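Hemmin sammelt wieder Winterjacken 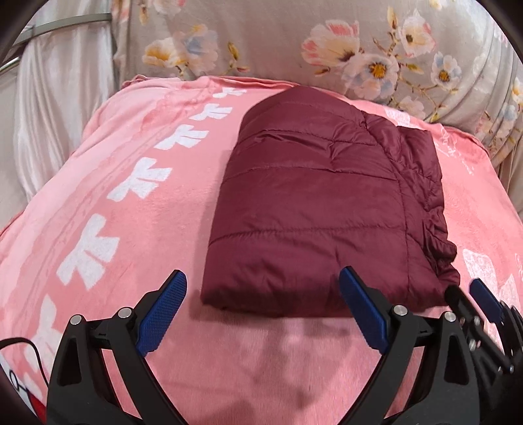
Ich geb's zu, ich hab mich den ganzen November darauf gefreut: Der Kleiderladen Hemmin macht wieder seine Jackenannahme, und diesmal gleich mit Reparaturtisch! Wer etwas Warmes im Schrank hat, das keiner mehr trägt, kann es ab sofort im Laden abgeben (gewaschen bitte, und schaut vorher in die Taschen, ich hab da letztes Jahr meinen Fahrradschlüssel mitgespendet).

Im vergangenen Winter kamen 400 Stücke zusammen, 104 davon mussten erst geflickt werden. Das übernimmt wieder Buppha Jitpraphai, die früher bei der Schneiderei Cutari genäht hat und mir mal einen Reißverschluss gerettet hat, den ich längst aufgegeben hatte. »Bringt lieber die Jacke mit dem kaputten Saum als gar keine«, meinte sie am Telefon. Nehm ich mir zu Herzen!

Neu ist ein kleiner Nähkurs am Abend, sechs Plätze, 30 Euro inklusive Garn. Anmelden könnt ihr euch direkt an der Kasse. Kinderschneeanzüge werden besonders gesucht, Schuhe und Bettwäsche nimmt Hemmin diesmal nicht an.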